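Corska Table, Care Guide
Section 6: Removing dried paint and light scratches from the wooden top

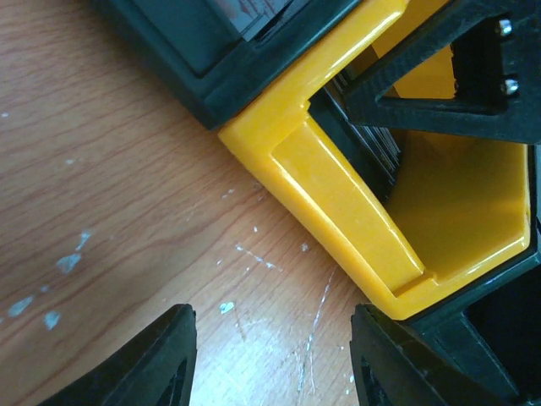
Can I take dried paint spots off the wood without sanding the whole table?
In most cases small spots can be lifted with warm water and a plastic scraper, and sanding is only for what remains after this.

Before you start

Read this section until the end one time. You will need a soft cloth, a plastic scraper, a bowl of warm water with a little washing-up liquid, and the Baran oil which is delivered with the table.

Caution: Do not use a metal knife or the rough side of a kitchen sponge. They leave marks across the grain.

Paint spots

1. Wipe the table top with a dry cloth, so that no dust is rubbed into the wood.
2. Put a damp cloth on the spot and wait until the paint becomes softer at the edge. Old paint can need a second time.
3. Hold the scraper flat and push it slowly along the grain.
4. Wipe with clean water and dry immediately.

Note: This works for water-based paint. For oil paint or varnish, please ask the shop in Stanbridge before you use any solvent.

Light scratches and dull places

5. Feel the scratch with your fingernail. If the nail does not catch, go directly to step 8.
6. Fold a piece of 200 paper around a cork block and sand along the grain with light pressure. Change to 800 paper when the scratch is no more to be felt.
7. Remove all the dust with a cloth that is only a little damp. Let the wood dry.
8. Put a few drops of oil on a cloth and rub it in thinly, also a little outside the treated place, otherwise a border can stay visible.
9. After the oil is absorbed, polish with a dry cloth.

Caution: Cloths with oil can start to burn by themselves. Lay them flat outdoors to dry, or keep them under water in a closed metal tin.

The treated place may look paler or darker than the wood beside it for some weeks. Replacement oil has order number 221 in the Trinasari parts list.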